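Notebook, bench 2 – starch paste for the relining job
February, started 8:40

Picking up from Kimie's entry. Her batch of wheat paste was usable but went thin after two days in the cold cupboard, and the strips put down with it lifted at the corners. Repeating with less water and a longer cook.

Batch A: one part starch to five parts water by volume. Soaked overnight in the covered beaker, stirred once in the morning. Cooked in the double boiler, low setting, stirring the whole time. Turned translucent at 19 minutes, held another 10, off the heat. Poured into the flat dish, water on top to stop a skin forming.

Batch B: same starch, same soak, one to four. Thickened much faster and caught on the bottom of the pan. Threw away the scorched part and kept what was above it. I would not use B on anything that matters.

Both sieved twice through the horsehair sieve when cool. A went through easily. B needed the stiff brush and still had small lumps after the second pass.

Test strips: Nerkden lining paper, short grain, pasted to the offcuts from the Tremano ledgers. Pressed between blotters under the small weights. Blotters changed after the first hour, then left alone. Checked at 48 hours.

A – flat, no lift at corners, peels with fiber tear along the full length. Good.
B – flat, but there are ridges you can feel with a fingertip where the lumps were. Bond is fine.
Kimie's old paste, for comparison – lifted at two corners, peels clean with very little tear.

Conclusion for now is A, thinned a little at the time of use for the first coat. Thinning before storage is probably what spoiled the earlier batch, but I have not tested that separately.
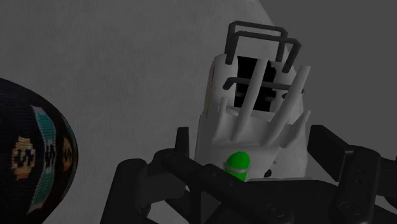 Alaric asked whether methyl cellulose mixed in would give more working time. It would, but the bond is weaker and the ledger spines get handled a lot. Parked until the spines are done.

Humidity in the room was low all week and the blotters dried faster than I am used to. Repeat A when it comes back up.

To do: order starch (one bag left, opened), wash the sieve before the paste sets in it, label the dish. Mavis needs the press from 2 pm, so ledger three goes in before lunch.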